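Two pairs of fingers and one box of coffee

September 1, 2021
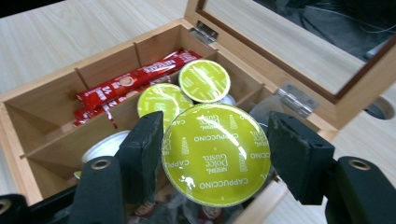

I wrote in April that I would compare the finger pads before buying more of them, and then I did not do it for a whole summer. Now it is done. Wagner Meireles wrote to me twice to ask for the result, so this post is mostly for him, but maybe it helps other people who build their own hand-held grippers.

First, what I compared. The old pads come from Zulletti and are flat, tall and quite stiff. The new ones are from Billau. They are softer, with a thin rib structure inside, and they bend around the object when you close. Both fit on the same mounts, so the camera, the trigger and everything else stayed the same. I only changed four screws each time. The screws of the Billau pads are a little too long, and I had to put a washer under each one.

For the objects I took what is already on my table. The coffee box is a very good test and I recommend it. It has thin wooden dividers, the compartments are narrow, and the capsules never lie in the same way. The stick sachets are a different problem, very light and slippery, and the foil makes strong reflections that my tracking does not like.

I expected the soft pads to win everywhere. Hanne Bergmann, who knows more about contact mechanics than I will ever know, told me to wait with my opinion, and she was right.

With the capsules, the stiff pads were better. A capsule has a wide rim, and if you pinch it from both sides at the rim, a flat pad gives you a clear stop. You feel in the trigger when you have it. With the soft pads the rim sinks into the rubber, the capsule turns a little, and when you put it back it touches the divider. I lost 6 capsules this way in one afternoon, always in the same compartment. With the stiff pads I lost 2.

With the sachets it was the opposite. The stiff pads need an exact angle. If one finger is only a small bit higher than the other, the sachet slides out at the bottom and you have to start again. The soft pads forgive this. I could take a sachet almost without looking, also when it was lying across a divider. When a sachet lay flat on the bottom of the compartment, both pads were bad, and I had to push it against the wall first to lift one end.

The width is also important, and I had not thought about it before. The Billau pads are thicker at the base, so when you open them inside a compartment they press on the dividers on both sides. My dividers are thin and I am afraid for them. Thaddeus Ridgeway suggested to cut the pads narrower with a sharp knife. I tried it on one old pair and the edge became ugly, but it works. I would not do it on a new pair.

Then the wear. My stiff pads have been used since spring and they show it. The surface is scuffed, and the upper edge has lost some material. I thought this would make the grip worse, but for foil and plastic I cannot measure any difference. For glass it may be another story. The soft pads are too new to say anything.

A few words about the camera. In total I have now 2,012 recordings with this setup, counting all the old ones, and the most common reason to throw one away is still the picture and never the fingers. Shiny lids go white under my desk lamp. I turned the lamp to the wall and fixed the exposure by hand, and after this I threw away 9 recordings from the new set, a number I can live with. The open lid with its glass also gives reflections. I will maybe cover it with paper next time.

For the moment I keep the stiff pads as my standard, and I change to the soft ones only for bags, sachets and cloth. It is a bit annoying to change. Constanza Painemal has a quick clip design that she promised to send me, and if it fits on my mounts I will print it and write about it.

Open points for me: try one stiff and one soft finger together, find shorter screws, and measure the closing force properly with a scale and not with my feeling.

If you have used the Billau pads for more than a few months, please write in the comments how the ribs look now.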